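Print | E-mail
2018-04-29
Lauri Kiiskinen

Chapter 9
Storing and Sorting at Home

Most kitchens waste space. Not floor space, drawer space. Open any drawer in a shared house and you get string, lids, a tin opener, three more lids. This chapter is on putting like with like, and on why people stop doing it after a fortnight.

Start with use, then size. Things used daily go between hip and shoulder height. Heavy pans low. Cake tins, jam funnels and the rest can go up high, they come out in November and thats fine.

Iida Nieminen kept a diary of her own kitchen in Jincombe for 30 days. She logged 252 trips to cupboards. Far too many were for cutlery kept on the wrong side of the room. Her table is on the next page, have a look before trying exercise 8.

Key words for the chapter: zone, reach, overflow, duplicate. Learn these first. "Overflow" gets mixed up with "duplicate" every year so read both defintions twice.

You will need a tape measure, paper, and one drawer you are willing to empty. Long thin items come first as they fit nowhere else.

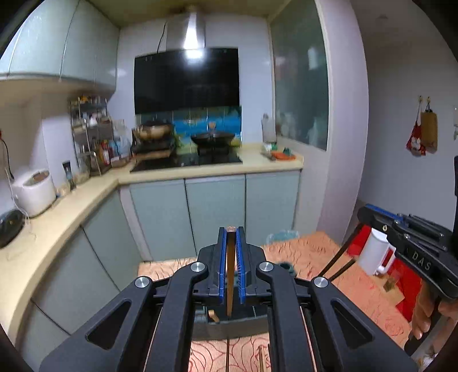 Fig. 9.1 Long stick held upright, container below.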